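Visiting the Ellus Open Day: Frequently Asked Questions

When is the open day?
The next one is on 2026-01-05, at our Climesden building. Doors open at 10 and the last group goes in at 3.

Do I need to book?
Yes. Groups are limited to 15 people, and we have 100 places in all. The December day filled up early, so please cancel if you can't come.

What will I see?
Most of the visit is spent at the tables where people work through everyday jobs with hand-held grippers. Anil Thomas leads the morning groups and Kaisu Oksanen the afternoon ones.
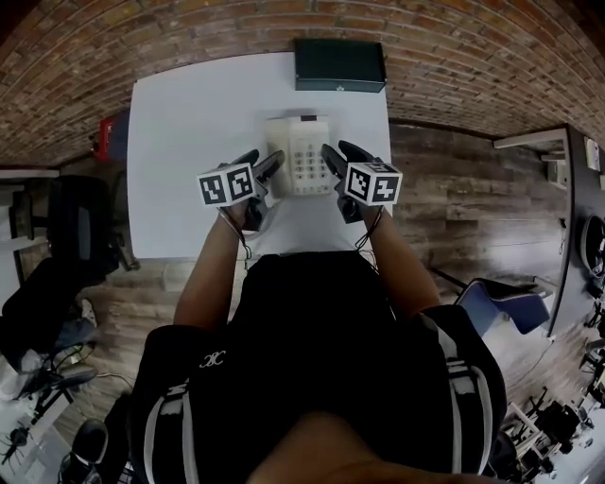 Can I try the grippers myself?
Visitors aged 12 and over can have a turn of five minutes or so at the end of the tour. You hold one gripper in each hand and work at a table, with an ordinary object such as a desk telephone between the two jaws. The blocks with black square patterns are markers — please don't touch them or cover them with your sleeves. Watch the cables too, as they hang down by your forearms.

Is there anything I should wear?
Short sleeves are easiest if you plan to take a turn. Closed shoes are required.

Can I take photos?
In the entrance hall, yes. In the work area, ask your guide first.

Where do I park?
Use the Acharya lot on the north side. Bus 143 also stops outside.

Can schools come?
School groups visit on separate days. Write to the Ukham office with your class size and two possible dates.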